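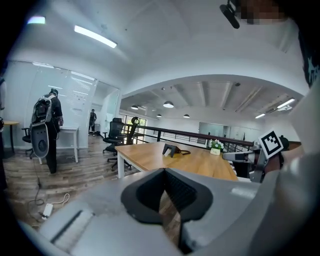 Upstairs at the office, with the table and the plant by the railing.

My third month of teaching by hand

In October I promised to write more often, and then I did not write at all. So I will put everything in one post, and it will be a little long. My mother asks me on the phone what I do all day, and when I say "I show things to a robot" she laughs and asks if it is a good student. It is a fair question.

My job at Mevov is to do small tasks with hand-held grippers so that a robot can learn from the recordings. I pick up a cup, I put the cup on a plate, I stop the recording, I start again. The people who train the model sit downstairs and I see them mostly at lunch. Before this I worked four years in a hotel kitchen in Colthorpe, and I think the kitchen prepared me better than any course. In the kitchen you also repeat the same movement all morning and you must not become lazy in the last hour.

The first week was difficult for me. I held the grippers too hard, and in the evening I could not open a jar at home. Ngọc Đặng, who trained me, told me to hold them like a bird, and I said that I never held a bird. She thought for a moment and said, "Then like a full glass of tea." This was much better. Now I give the same advice to new people, and it seems to work for most of them. Bevan still holds them like a hammer.

What I understood slowly is that my own hand knows too many tricks. When I fold a towel at home, I push it with the side of my palm, I shake it, I hold one corner with my little finger. With the grippers there are only two fingers on each side, so all these tricks are gone and I must find a way that a machine can also use. I fold slower. I take the corner, I wait a very short time, I lift. If I let the corner go too early and catch it again, the recording looks fine to a visitor, but Ngọc notices and asks me to do it again.

My numbers, for the people who like numbers: last month the towel task had 102 recordings from me, and 34 of them were sent back. I was sad for one afternoon. Then I watched them together with Chidubem Yusuf, and almost all had the same mistake. I turned my body away from the table before the task was finished, so the end of the fold was missing. I was already thinking of the next towel. The week after, I kept still and said "finished" quietly to myself before I moved my feet, and only 4 came back.

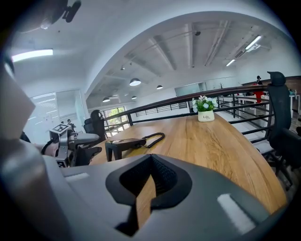
Is it better to show the task perfectly every time, with no mistakes?
It is better to be clean, but a few small errors that you correct are useful too. If the towel slips and I take it again calmly, the robot can learn what to do when its own towel slips. We mark these recordings separately so they do not mix with the others.

My cousin Lợi sent me that one in a message, and I was happy, because I had asked the same on my second day.

We also have remote control, which is a different feeling. You sit in a chair with two handles and the real arm moves on the other side of the room. I tried it for one week on a task we call Ulotora, after the name of the box we had to open and close. There is a small delay. It is not much, but my hands did not like it, and I always pushed a little too far and then came back. Hưng Sầm is excellent at it. He played a lot of games when he was young and he says the delay is like an old internet connection, you just move as if you are already there. I prefer the hand-held ones. I feel the weight of the thing, and when the lid is stuck I know it in my wrist before I see it.

One more thing about the body. After 70 minutes my shoulders go up by themselves and my movements become short. For a long time I did not see this, but it is very clear in the recordings from late morning. Now I stop, drink water, walk down the stairs and up again. I also wear flat shoes — my old kitchen shoes, the ugly ones — and my back is much better.

Next week we begin with cables. You must take a cable from the table, make a loop and put it in a bag, and I already tried it at home with my phone charger and two kitchen tongs. Kim, my neighbor's daughter, did it faster than me. I will write how it goes, and this time I will not wait so long.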